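Does sweeping really clean the floor?

Grown-ups say it all the time: "Just give it a quick sweep." But does a quick sweep get rid of the dirt, or does it only push it somewhere else? It is fair to be suspicious.

Start with what floor dirt is. Some of it is crumbs. Some is soil from shoes and plant pots. A lot of it is dust, which is made of tiny bits of cloth, hair, skin and grit. A broom is quite good at crumbs. With dust it is much less clever, as the smallest bits slip between the bristles or float up into the air and come down again later, perhaps on the shelf you wiped this morning.

You may have heard that a fast sweeper is a good sweeper. I doubt it. Fast strokes make a little wind, and the wind carries the dust away from you. Slow, short strokes towards the dustpan work better. Keep the bristles on the floor at the end of each stroke – no flicking!
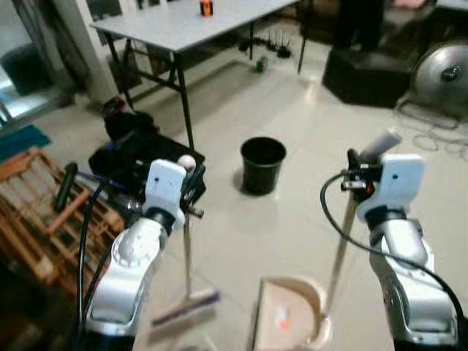

Broom, dustpan and a small black bucket on a tiled floor.

Tiles are smooth, so crumbs slide along them easily. The thin lines between tiles are called grout, and they can sit slightly lower than the tiles, so grit likes to hide there. Try sweeping along the lines as well as across them.

Then there is the stubborn stripe of dust that stays in front of the dustpan. People will tell you a better dustpan gets rid of it. Maybe a little. The front edge always has some thickness, and dust is very thin. Move the pan back a bit and sweep again, and the stripe gets fainter. A damp cloth picks up the rest.

Test it yourself

Sprinkle 17 grains of dry rice and a pinch of flour on a hard floor (ask first). Sweep them into a dustpan. Count the rice. Now wipe the same spot with a damp dark cloth and look for white marks. Did the broom get everything?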